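Household Help > Kitchen and Food Storage > Fruit and Vegetables > Mixed fruit bowl ripening too fast

Mixed fruit bowl ripening too fast: what should be kept apart?

navenport_flat

I keep one fruit bowl for the whole flat. It stands in the bedroom, on a cloth beside the bed, as the kitchen has no free worktop and the window sill above the sink gets direct sun until late afternoon. The bowl is round and cream coloured. Room temperature is steady, with the radiator off at night.

The contents are mixed: green apples, oranges, some small red fruit and a few larger ones. The apples and oranges last well. The small red ones soften within days, and whatever ends up at the bottom is usually marked by the time I reach it. I buy from the Pridinden market once a week and would prefer not to go more often.
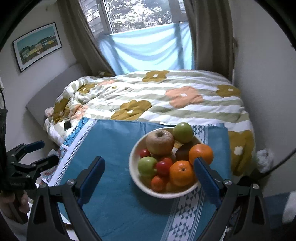
The bowl on its usual cloth, apples and oranges at the rim, small red fruit in between.

What I would like to know:

- whether the apples should be taken out altogether, or whether distance within the same room is enough
- whether the order of stacking matters
- whether a second bowl is worth the space, or whether the fridge is the better place for part of it

I have already tried a paper towel in the base. It caught some juice but made no difference to the softening. The cloth is slightly shiny and I would rather not have juice on it either, so anything that reduces leaks is of interest.

Barasa

Two separate things are going on, ethylene and pressure, and they need separate fixes.

Ethylene first. Apples give off a fair amount of it as they ripen. Pears, peaches, plums, avocados and bananas also produce it and respond to it. Oranges produce very little and are not much affected in terms of ripening, so they can share with almost anything. If the small red fruit are plums or tomatoes, they will ripen faster next to apples. If they are cherries or something similar, ethylene matters less and they simply have a short life at room temperature. You do not say which they are, and it changes the answer.

Distance in the same room is enough for practical purposes. The gas disperses in open air. It builds up in bags, lidded boxes and closed drawers. An open bowl is already the better case, but fruit packed against an apple still gets more than fruit at the other end of a table.

Pressure is the more likely cause of your marks. In the photo the small red fruit are in the middle and against the wall of the bowl, with an orange and apples close by. One of the small ones is low down near an orange. Thin-skinned fruit should not carry weight. Stack as follows:

1. Oranges at the base, in one layer if they fit.
2. Apples next, stem up, not wedged against the rim.
3. Soft or small fruit on top, or in a dish of their own.

A layer of small fruit should be one deep. A side plate is sufficient and takes less room than a second bowl.

For the fridge: apples keep for weeks in the salad drawer, but not in the same drawer as leafy vegetables, which yellow. Ripe plums and cherries can go in immediately. Unripe plums should finish at room temperature first. Oranges keep longer in the fridge but are perfectly all right out of it for a week, so they are the last thing I would give shelf space to.

Wash nothing until you eat it. Water held around the stem hollow is where mould usually starts on apples.

standetti40

Just eat the red ones first. I keep mine in a colander, never had a problem. Bananas are worse than apples anyway.

pridinden_allotment

Agree with Barasa on the stacking. A few additions from storing my own apples in a shed every autumn.

Check the whole bowl every second day and turn everything over. It takes a minute. One fruit with a broken skin will spoil those touching it, and the fault is generally on the underside. Remove it the same day and wipe the spot where it sat.

Limit the quantity. I weigh mine because I keep records for the shed, and about 900 g is what I allow in a household bowl. Above that the lower layer does not get looked at. Put out half the weekly shop and hold the remainder in the fridge. This probably does more for you than separating types.

On the cloth: a dinner plate under the bowl will not help if the juice stays inside it. Leaks collect in the base, so a folded tea towel is better than a paper one, provided it is changed when damp. A damp towel left in place is worse than none. If the fruit stands above the rim it can also roll off when you lift the bowl, so fill to just below the edge.

Keep the bowl clear of the radiator once the heating is on. What holds for a week now may hold for four days in December.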